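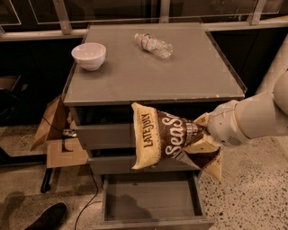 Hydrant Flow Tests, Gillham District
Flow testing of the 54 hydrants on the Luncombe main finished on 2022-05-28. Static pressure at the Sima Street end read 80 psi. Two hydrants had stiff stems and have been tagged for repair. The relay drill used 300 feet of supply hose from the pump house to Engine 2. Repair parts are budgeted at $3,440. Darius Mocanu has the full readings at the station. Report discolored water to Dilani Sivakumar at the water office.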